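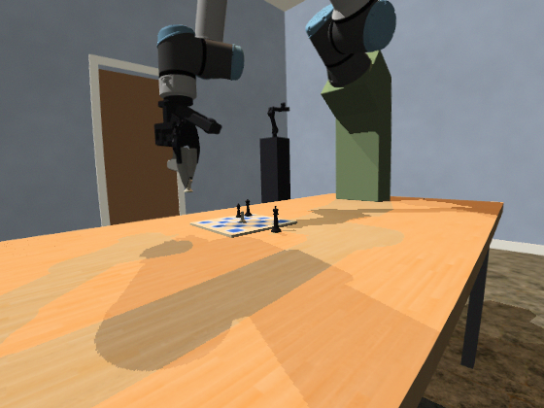
The chess bench in simulation, cream piece in the gripper. Cost to date: my evenings.

I promised myself I would have a budget for the real version by March, and I do have one, in the sense that there is a spreadsheet and it has numbers in it.

The arm is the easy part. You pick one, you wince, you type it in. Then come the other lines. Fimmont wants 632 dollars for a pedestal, which in the simulator I got by dragging a green thing to the end of the table. Du Plessis will do a gripper with narrow fingertips, but the fingertips are 59 dollars a pair and the lead time is 8 weeks. The table is another 789, delivered to the curb. The curb and I live three floors apart.

Manikandan Chacko read my draft and asked where the spares were. I added a line for spares. Then he asked about shipping on the spares, and I closed the laptop for a while.

Aminu Oyelaran thinks I should rent from Clellance for a season before I buy anything with a power supply. He's probably right, so I've put renting in column F, where I don't have to look at it unless I scroll.

The chess set I can afford. I might order that tonight.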